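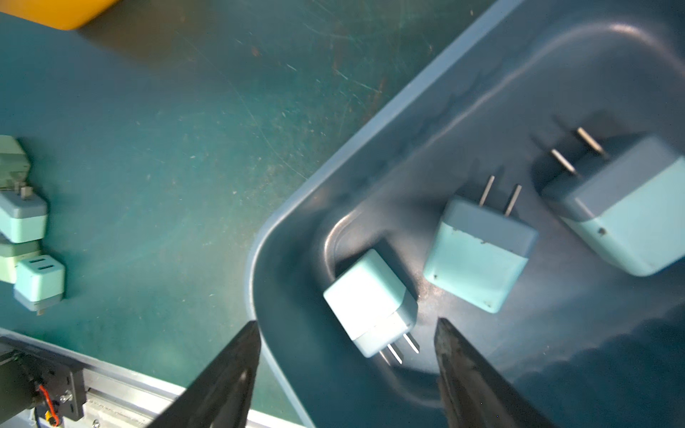
Grading a rookie card before you sell it?

kosov_cards
Hi all, I've got a hockey rookie card from the Voicu set that I pulled back in June, and I'm going back and forth on sending it in for grading. Raw ones are selling for $45, and the last top grade I saw went for $285. Centring looks lovely to my old eyes — corners too.

Lolteck
Lucky you, what a nice pull! I'd send it, and I'd do it before the playoffs, when everyone and their uncle has the same idea and the queue gets silly.

Hannelore Thiele
I'm going to disagree, dear Lolteck, and I say it with affection. One top sale is one sale. If it comes back a grade lower you've paid the fee, the postage and the insurance, and you may be right back at $45. I did that with 2 of mine and I'm still sore about it.

Lolteck
Fair, but yours had soft corners, you told us so yourself!

Hannelore Thiele
One of them did :)

kosov_cards
Thanks, both of you. I'll have a look at the edges under a good lamp tonight and report back.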